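[Calldale-runners] Club shirts, second order, and the November relay

From: Amna Memon
Date: Jun 22, 2019
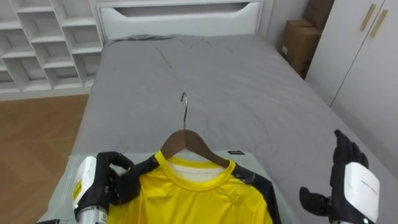
Yellow shirt with black sleeves, on a hanger.

Hello all,

Replying to Roksolana's message, which I've left in below so that people who joined the list this month can see what it is about.

Roksolana Kravets wrote:

> Amna, three things before you send the order in.
>
> 1. Are we staying with yellow and black? A few people on the
> Trallgate run were saying they would like plain white.
>
> 2. The last lot came up small. I normally take a medium and
> had to swap with my brother for his large. Can we ask for a
> sample in each size before anyone pays?
>
> 3. Will the shirts be here in time for the relay, and is the
> relay on the old route or the new one? I've had two different
> answers and I need to know before I fill in the team sheet.
>
> Also, who has the key to the store cupboard? I've got the
> cones in my car and would like my boot back.
>
> Roksolana

Taking these in order.

Colour. We are staying with yellow body, black sleeves. The relay is run late in the afternoon in November and the last leg comes back along the Calldale road when the light is going, and the marshals asked us after last year's race to keep something bright. White was looked at two years ago and there weren't enough takers then either. If somebody wants to put it to the annual meeting they can, but it won't affect this order.

Sizes. Yes, they came up small. I spoke to Janjua, who did the printing last time, and they say the maker changed the cut between our first order and our second. They will lend us a set of samples, one in each adult size, and I'll bring them to the next two club nights. Please try one on over whatever you normally wear underneath. Once your name is printed on the back it can't be returned. Children's sizes are by age and seem to be fine, going by what parents have told me.

Price. Roksolana didn't ask but everyone else has. The minimum order is 40 shirts. Below that Janjua charge a setting-up fee of 300 pounds, and I don't want to spread that across a small number of people. I have had firm replies from enough of you to think we'll get there, but a firm reply means paid. Please use your surname and the word SHIRT as the reference. Last year I had payments marked "running" and "Mum" and it took me two evenings to sort them out.

The kit account stands at 1082 pounds. Part of that is already spoken for by the hall hire, so we can't pay for shirts up front and collect afterwards.

Washing. Cool wash, inside out, no tumble dryer. The black on the sleeves ran into the yellow on at least two of the old shirts after a hot wash. Dry it on a hanger if you can. Ironing over the printing will lift it.

Relay. It is the new route. The old one went over the Farivon footbridge, and that is still shut with no date given for reopening. The legs are now:

Leg 1, Trallgate car park to the chapel
Leg 2, chapel to the reservoir gate
Leg 3, reservoir gate to the top of Mill Lane
Leg 4, Mill Lane back to Calldale by the road

Leg 3 has gained most of the climb and is now the hard one. The short leg is the last, at 3785 metres by the organisers' measuring. Anyone coming back from injury should ask for that. Changeovers are to be done inside the marked box, and they say they will be stricter about it this time. Teams of four, as before, with one reserve allowed.

I would like to enter three teams if we have the people. Roksolana is doing the team sheet, so send names to her and not to me, and say which leg you would prefer and which you would refuse.

Shirts should be here in September if the order goes in on time, so well before the race.

Cupboard key. I have one and the hall office has the other. Roksolana, I'll be there from half past six at the next club night, so bring the cones then.

One more thing. There are three old-style shirts left over, two small and one extra large, no names on them. Free to anyone who can use them. Reply to me directly please and not to the whole list.

Amna

_______________________________________________
Calldale-runners mailing list
To leave the list, send a blank message with "unsubscribe" in the subject line.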